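Hi, I'm Lowri Pumphrey, and I run Brotitz, a little language school above the bakery on Akden Street. I started it 22 years ago with one Spanish class and a borrowed chalkboard, and now we teach 5 languages!

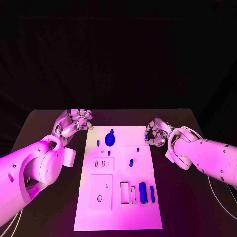

Most of our students are grown-ups who took French in high school and swear they've forgotten all of it (they haven't). We keep groups small, we talk a lot, and there's always coffee. Monday nights are for total beginners, so come as you are.
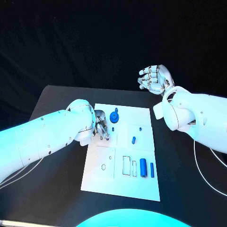
A white printed sheet on the dark tabletop

Our lending library has 1,583 books - mostly paperbacks, plus a shelf of Italian comics I'm very fond of. Borrow whatever you like and bring it back when you're done.
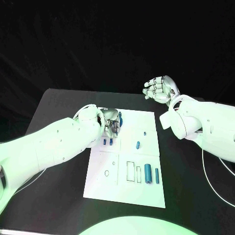 In February we opened a second room over in Wynne, where we run the Portuguese and German classes. Stop by either place and say hello, even if you only know how to say it in English.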